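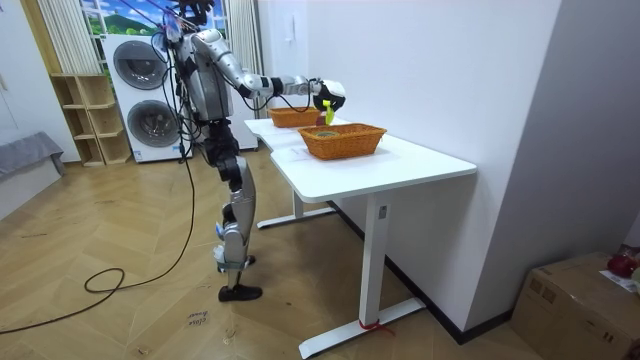 Musent Counter Keg Tap, 14 months in

Posted November 2, 2022 by Yulan Guo

I bought the Musent because I was tired of bottling. I brew a pale ale most months and a stout when the weather turns, and washing bottles was taking up more of my weekend than the brewing. The Musent is a small stainless keg with a faucet on the front and a regulator that screws into the lid. It takes the small threaded CO2 cartridges, the kind you can buy in a box of 20.

Setup

The instructions are one folded sheet and they skip a step. You need to wet the lid gasket before you tighten it down. I didn't the first time, and I lost a full cartridge overnight. After that it sealed fine. Put a little keg lube on the gasket and the faucet O-rings and you shouldn't have trouble.

Pouring

At 10 to 12 PSI the pale ale pours well, with two fingers of head after the first glass. The first glass is always foam. I pour it into a pitcher and let it settle. The faucet has a flow control lever on the side, and I leave it a little under halfway. Stout at the same setting came out flat looking, so I opened it up more and that helped.

My last hoppy batch, the one I call Skuledden, stayed bright for three weeks in the fridge. In bottles the aroma on that recipe drops off sooner than that. A heavier porter did well too, though it took longer to carbonate than the sheet says. Give it four days, shaking the keg once or twice a day.

Cleaning

The faucet comes apart by hand. The dip tube does not, and you need a long thin brush to get through it. None is included. I use one from my old Sadowski bottling kit.

What I don't like

The gauge is hard to read and the needle sticks near zero. I swapped it for a Gukance gauge with the same thread. The drip tray is too shallow to be any use. The handle gets in the way of the fridge shelf, so measure before you order.

Verdict

Good for anyone who brews small batches and drinks them at home. If you brew five gallons at a time, get a full-size keg and a real tank, as the cartridges add up. I'd buy it again, but I would order the spare gasket set at the same time. Four out of five.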